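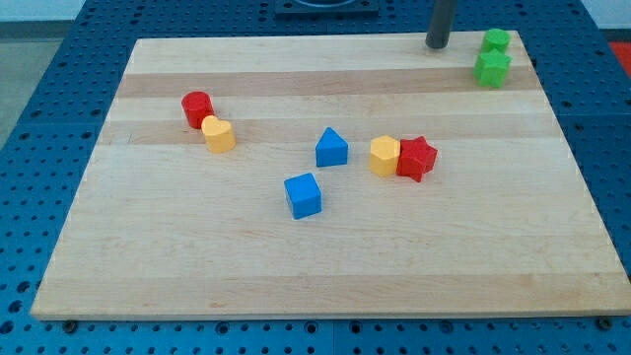

Shape blocks are small solid blocks, each with an outline that is the same from its top face to its base, used in play, early teaching and simple table games. Most are prisms: a flat figure such as a triangle, a hexagon or a star is given thickness, so that the piece can stand on its base with its outline facing up. The cylinder, which has a round outline, is usually counted with them. Sets differ in how they use color. In some, every shape has a color of its own, while in others one color is shared by several shapes, as with a red cylinder and a red star, or a yellow heart and a yellow hexagon. Sets of the second kind can be sorted in more than one way and are often preferred for classroom work.

Names

The term "shape block" is used loosely. Sellers also call the pieces geometric blocks, shape solids, sorter pieces or simply shapes. "Sorter piece" is properly kept for blocks sold with a box or frame that has matching holes. "Pattern block" is a different thing, a flat tile meant to be laid edge to edge with others to cover a surface. Unit blocks, which are larger and mostly rectangular, are made for building and are normally left uncolored.

Shapes

A basic set contains a cylinder, a cube and a triangular prism. Larger sets add pentagonal, hexagonal and sometimes octagonal prisms, and many include figures that are not regular polygons, chiefly the star and the heart. Ovals, crosses, crescents and half circles are less common.

The cube is the only piece in most sets that looks the same whichever face it rests on. The others have two distinct resting positions, on the base or on the side. A cylinder on its side rolls freely in two directions. A hexagonal prism on its side will rock from face to face if pushed, and an octagonal one rolls more easily still. The heart rests poorly on its side – it tips toward one of its long edges – and the star usually settles on two points.

Pieces with many sides are easily mistaken for one another. Young children commonly confuse the hexagon with the octagon, and adults do the same when the block is seen at a low angle and only a few of its side faces show. Some makers avoid the problem by leaving the octagon out. The Volero set, for example, goes no further than six sides.

Materials and finish

Wooden shape blocks are cut from planks or sliced from a long shaped bar. Beech, maple and birch are the usual woods, chosen for their fine grain and resistance to denting. Star shapes are the most troublesome to make in wood, as the points may run across the grain and break off. For that reason wooden stars tend to be thick, with short, blunt points.

Plastic blocks are molded and may be solid or hollow. Hollow pieces are light and tip over readily, though some makers add an inner rib or a weight at the base. Foam blocks are quiet and soft but pick up tooth marks and lose their corners. Edges in all materials are normally rounded to some degree. Heavy rounding makes a block kinder to small hands but harder to stack, and it blurs the difference between shapes with many sides.

Color is applied as paint, stain or dye, or mixed into the plastic. Red, yellow, blue and green are by far the most frequent choices. Stained wood shows its grain and wears evenly, while paint chips first at corners.

Use

Sorting is the most common activity. Pieces are grouped by color, then gathered up and grouped again by shape or by number of sides. A set in which color and shape do not match one to one makes the second round noticeably harder, because children tend to go back to color.

Other uses include copying a layout, naming a piece by touch inside a cloth bag, tracing around the base with a pencil, and stacking. In tracing, the heart and the star give the most recognizable results. In stacking, prisms with broad flat tops go at the bottom and the star is generally placed last.

Blocks are also used to teach words of position such as "behind," "next to" and "between." For this a plain board or tray is helpful. It marks off the playing area and keeps pieces from being mixed up with other things on the table. A low rim stops cylinders from rolling away but gets in the way of sliding pieces on and off, and flat boards are more usual where older children are concerned.

Sets and games

The Patach school set, sold in a flat box, holds 19 pieces in four colors. The Pascu set has 11, with a printed card for each. Plendunari is a game for two players in which one arranges blocks on a board behind a screen and describes the arrangement while the other tries to reproduce it. It was first sold in 2000 and has gone through several changes of rules. The present version allows the describer to name colors only, so a set with repeated colors is needed to play.

Care and storage

Wooden pieces are wiped with a damp cloth and dried at once. Soaking raises the grain and can lift paint. Solid plastic pieces may be washed in warm soapy water, but hollow ones should be checked for seams that let water in. Sets are kept in boxes, drawstring bags or trays with a recess for each shape. Trays make a missing piece obvious. Replacement pieces from a different maker seldom match in height, which matters little for sorting but is a nuisance in stacking.

See also: Pattern blocks; Prism (geometry); Shape sorter; Unit blocks

Last edited Dec 22, 2022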